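Isen (software)

Isen is a software package for planning and controlling pick-and-place work with small laboratory items, mainly capped and open tubes held in racks. It takes recordings made with hand-held grippers, turns them into motion data, and trains a control policy that can then be run on a robot arm. The package is maintained by Malte Janssen and Vlasta Vukadinović and grew out of an earlier in-house tool called Gornix.

Background

Gornix was a rack-mapping program written by Carmela Prieto at Babić, a lab equipment firm in Plurkivville. It required the user to enter the hole spacing of each rack by hand, and any rack that had been bumped out of place had to be measured again. Isen dropped the fixed map. Rack position is estimated from camera images at the start of each task and updated as the gripper moves in.

Perception

The perception module looks for rack edges first and holes second. Racks with open grids are harder than solid ones, as the table or a second rack may show through the holes and produce false matches. Stacked racks of the same color were a known source of errors up to version 2.

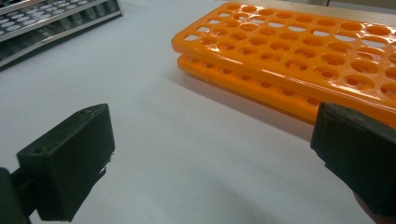 Hole detection runs only on the part of the view between and ahead of the gripper jaws. Limiting the search in this way cut processing time enough for the module to run on a laptop. Metal racks are handled by a separate set of weights, trained by Mieczysław Grabowska, that is less easily misled by bright streaks on reflective surfaces.

Recording and alignment

A recording session produces a video stream and a pose track for each gripper. The alignment tool matches these by timestamp, then trims idle time from both ends. Sessions with two grippers are stored as one episode with two tracks, so that the planner can learn when one hand waits for the other. Episodes in which a pose track drops out for more than 6 frames are flagged for review and left out of training by default. 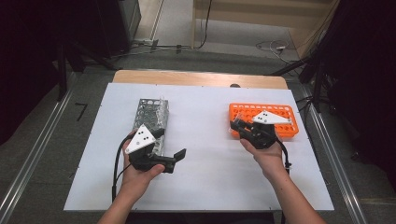
Two hand-held grippers with marker plates in use at a metal rack and an orange plastic rack.

The public test set contains 526 episodes. Cremilda Araújo wrote the viewer that is used to check them, which plays the video beside a plot of jaw opening.

Planning and control

The planner outputs short segments of gripper motion in the camera's frame of reference. A lower-level controller converts them to joint commands and enforces speed and force limits set in a plain text file. Arm drivers are kept in a separate repository.

See also

Gornix
Grasp planning
Imitation learning
Visual servoing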